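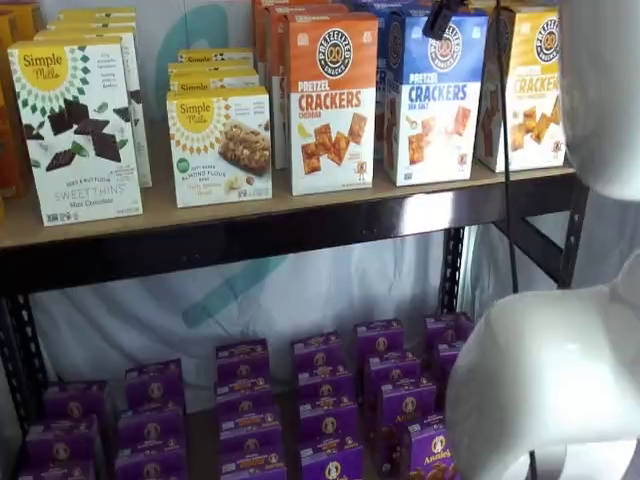 4.3 Regalboden umsetzen

Der Prospekt zum Brudero verspricht einen Umbau »in Sekunden, ohne Werkzeug«. Planen Sie lieber 9 Minuten pro Boden ein und legen Sie einen Gummihammer bereit.

1. Boden vollständig abräumen. Ein teilbeladener Boden lässt sich zwar anheben, verkantet aber fast immer an der hinteren Traverse.

2. Sicherungsstifte an allen vier Ecken ziehen. Sitzt ein Stift fest, von innen nach außen klopfen, nicht hebeln.

3. Platte nach oben herausnehmen, danach die Traversen aushängen.

4. Traversen in der neuen Höhe einhängen, bis beide Haken hörbar einrasten. Auf das Geräusch allein sollten Sie sich nicht verlassen: Ziehen Sie jede Traverse einmal kräftig nach oben.

5. Stifte wieder einsetzen, Platte auflegen, Wasserwaage quer und längs anlegen.

Hinweis: Die Lochreihe der Pfosten ist nicht nummeriert. Markieren Sie die gewünschte Höhe mit Klebeband, sonst hängt der Boden am Ende schief. Beim Modell Indik beginnt die Reihe 7 mm tiefer, die Pfosten beider Modelle dürfen deshalb nicht gemischt werden.

Vorsicht: Die angegebene Tragkraft von 124 kg je Boden gilt für gleichmäßig verteilte Last auf ebenem Untergrund. Wie viel davon auf einem welligen Altbauboden übrig bleibt, sagt das Datenblatt nicht. Schwere Ware gehört nach unten, leichte Kartons nach oben.

4.4 Wandbefestigung

Der Hersteller nennt sie »empfohlen«. Betrachten Sie sie als Pflicht, sobald der oberste Boden über Schulterhöhe liegt. Die beiliegenden Dübel taugen für Beton; für Lochstein und Gipskarton brauchen Sie andere, die gesondert zu kaufen sind (Winkelsatz Nr. 427 enthält sie ebenfalls nicht).

Nach einer Woche unter Last alle Schrauben nachziehen.

Bearbeitung: Aino Rautiainen, Stand 2026-01-03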